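Zeteoについて

Zeteo(ゼテオ)は、浴室と洗面まわりの樹脂製品を修理する会社です。洗面器、風呂いす、湯おけ、ベビーバス、洗面ボウル、棚板、排水口のカバーなどを受け付けています。新品の販売はしていません。

持ち込みと宅配のどちらでも受け付けています。個人のお客様のほか、旅館、保育園、介護施設、銭湯からのご依頼があります。件数では個人のお客様が多く、点数では施設のほうが多くなります。

はじまり

もとは金物店の奥で、割れた湯おけや欠けた棚板を直していました。店で売ったものが壊れて戻ってくると、部品があれば取り替え、部品がなければ接着して返すという程度の仕事です。料金表もなく、帳面に品物と金額だけを書いていました。

そのうちに、よその店で買ったものを直してほしいという相談が増えました。断る理由もなかったので受けていたところ、金物の売り場より奥の作業場のほうが忙しくなり、売り場を閉めて修理だけの会社にしました。社名はそのときに付けたものです。「ゼテオ」と読みます。電話では聞き取りにくいようで、領収書の宛名をよく間違えられます。

最初の年に受けた修理は84点でした。直近の1年は957点です。1000点を超えると今の人数では納期が守れなくなるため、受付の数を月ごとに調整しています。混み合う時期には新規のご依頼を翌月に回していただくことがあります。

事業の内容

現在の部門は4つです。

修理
割れ、欠け、ひび、取っ手の外れ、脚の折れなどを直します。仕事の大半がこの部門です。

表面の手入れ
水あか、石けんかす、黄ばみ、細かい傷を落とします。修理と一緒にご依頼いただくと送料が一回分で済みます。黄ばみは材質によって落ちないものがあり、その場合はお預かりした時点でお伝えします。

部品の製作
排水口のカバーや棚受けなど、メーカーでの供給が終わった部品を一点から作ります。現物か、現物の破片をお送りください。寸法だけでのご注文はお受けしていません。

施設向けの定期点検
旅館や介護施設にうかがい、風呂いすや手すりの樹脂部分を点検します。点検の記録には「Drillby」という社内の台帳を使っています。品物ごとに番号を付け、いつ、どこを、どの材料で直したかを書き込むものです。二度目の修理のときに前回の接着剤がわからないと作業が止まってしまうので、この台帳は早い時期に作りました。今は個人のお客様の品物もすべて登録しています。

修理の流れ

まず、品物の種類、大きさ、壊れ方をメールか電話でお知らせください。写真があると話が早く進みます。全体が写ったものと、壊れた箇所に寄ったものをお送りください。裏側に材質の表示があれば、それも書き添えてください。ポリプロピレンとABSでは使う材料がまったく違います。

概算の金額をお返事しますので、ご了解いただけたら品物をお送りください。割れた破片は小さなものも捨てずに、袋に入れて同封してください。品物が届いてから正式な見積もりを出します。見積もりの段階でお断りになっても料金はかかりませんが、返送の送料はご負担いただいています。

作業の期間は品物によります。ひびの補修だけなら日数はかかりません。欠けた部分を作り足すものや、部品を起こすものは長くなります。接着したあとは作業台に置いたまま養生の時間を取ります。急ぎのご依頼でも、この時間を縮めることはしていません。

お断りしているもの

便座、電気を使う製品、飲み水に直接触れる部品は扱っていません。ガラスと陶器も専門外です。浴槽本体の水漏れは、設備工事の会社にご相談ください。

手すりや風呂いすのように体重がかかるものは、直しても強度が足りないと判断した場合、修理をお断りして買い替えをお勧めします。特に、座面の裏の脚の付け根に白い筋が出ている風呂いすは、見た目が軽い傷でもお受けできないことがあります。

協力先

金型が必要な部品は、Skokix社に製作をお願いしています。小さなロットに応じてもらえる工場で、排水口のカバーのほとんどはここで作られています。図面はこちらで引き、試作品を実際の排水口に合わせてから本製作に進みます。

研磨材と接着剤はKanaujia商会から仕入れています。ポリプロピレンは接着の難しい素材で、下塗り剤の選び方で仕上がりが変わります。新しい材料が出るたびに見本を分けてもらい、廃棄する洗面器で試してから使うかどうかを決めています。試した結果はDrillbyに残してあります。

作業場について

作業場は1階が受付と検品、2階が修理です。2階には流しがあり、お預かりした品物は修理の前に必ず洗います。石けんかすが残っていると接着剤がのりません。洗ったあとは棚で乾かし、乾いたものから順に作業台に移します。

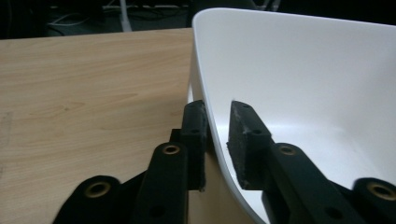

洗面器や湯おけの修理で手間がかかるのは縁です。持ち上げるときも伏せて置くときも力が縁に集まるため、ひびの多くはここから入ります。底のひびは裏に当て板をすれば済みますが、縁は手が触れるので厚みを増やせません。白い樹脂で、写真の品のように縁が曲線になっているものは、継ぎ目の段差が影になって目立ちます。縁を内と外から挟んで厚みを確かめ、左右の面がそろうまで番手を変えながら削ります。木の台の上で作業するときは、台の傷が品物に移らないよう、先に天板の削りかすを払っておきます。白は色合わせも面倒で、青みの白と黄みの白を取り違えると、乾いてから直した跡がはっきり出ます。色見本は昼間の窓際で合わせることにしており、冬は夕方の色合わせをしません。

作業場の見学は、施設のご担当者に限り予約制で受け付けています。階段が急ですので、足元の安定した靴でお越しください。

料金の考え方

料金は作業時間と材料費で決めています。品物の元の値段は考慮しません。そのため、安価な湯おけでは修理代が新品の値段を上回ることがよくあります。その場合は見積もりにそう書いたうえで、直すかどうかをお客様に決めていただいています。それでも直したいという方は少なくありません。ベビーバスを下のお子さんに使いたい、廃番になった棚の寸法がほかに合わない、というご事情をよくうかがいます。

施設のお客様で、同じ型の品物を一度に10点以上お預けいただく場合は、まとめての見積もりになります。個別の料金よりは下がります。

保証

直した箇所が同じところで再び割れた場合、お返しから半年以内であれば無料で直します。別の箇所の割れは新しいご依頼になります。熱湯をかけたことによる変形と、塩素系の洗剤による変色は保証に含まれません。お返しの際に、材質に合った洗い方を書いた紙を一枚入れていますので、お使いになる前にお読みください。

働いている人

修理の担当は、金物店の時代からいる者と、あとから入った者が半々です。前の仕事は塗装、歯科技工、自動車の内装などさまざまです。入社後はまず検品と洗いを担当し、材質の見分けができるようになってから接着に移ります。ひびの補修を一人で任せるまでに1年ほどかけています。

現在、表面の手入れの部門で人を募集しています。経験は問いません。水仕事が多く、冬は手が荒れます。手袋は会社で用意しています。勤務時間などの条件は、メールでお問い合わせください。

お知らせ

11月は施設の定期点検が重なるため、個人のお客様の修理は通常より日数をいただきます。年内のお返しをご希望の方は、お早めにご連絡ください。電話は午前中がつながりやすくなっています。午後は2階で作業をしており、研磨機の音で呼び出しに気づかないことがあります。留守番電話に品物の種類とお名前を残していただければ、翌営業日までに折り返します。

このページの最終更新:2024年10月24日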